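Descaling a Drip Coffee Maker With Citric Acid

Updated 2023-06-15

Scale slows the pump and keeps the water from getting hot enough. If a full brew on your machine now takes longer than it did when new, descale before replacing any parts. The steps were written for the Vedstead, but most drip machines with a removable tank work the same way.

Remove the paper filter and any charcoal cartridge. Dissolve 60 grams of citric acid in a full tank of cool water. Do not use hot water, which can leave deposits in the valve. 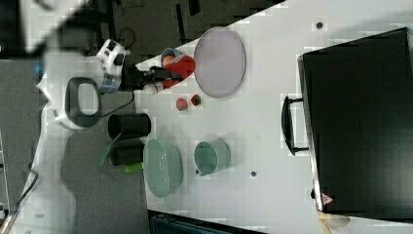 Daniyal Satti writes that white vinegar does the same job in his Garcia, but that the smell stayed in the tank until the third rinse. Vinegar is acceptable if the manual permits it. Do not mix the two.

Start a brew cycle and switch the machine off when half the tank has passed through. Leave it for two hours if the scale is heavy. Switch it back on and let the rest run into the carafe.

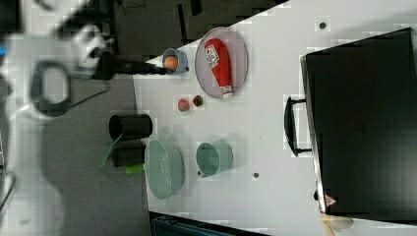 Empty the carafe and rinse it. Run two full tanks of plain water through the machine, letting the heater cool between them. If the second tank still tastes sour, run another.

Wash the tank lid and filter basket by hand with dish soap.
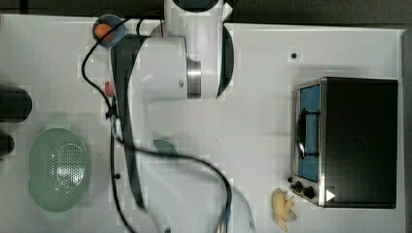
Loose flakes of scale may come out with the rinse water and should not go down a narrow drain. Pour the rinse through something that will catch them. An oval colander like the pale green one works if you line it with a paper filter; bare holes let the small flakes through. Discard the paper afterward.

Fit a new cartridge last. Repeat in February if you descale twice a year.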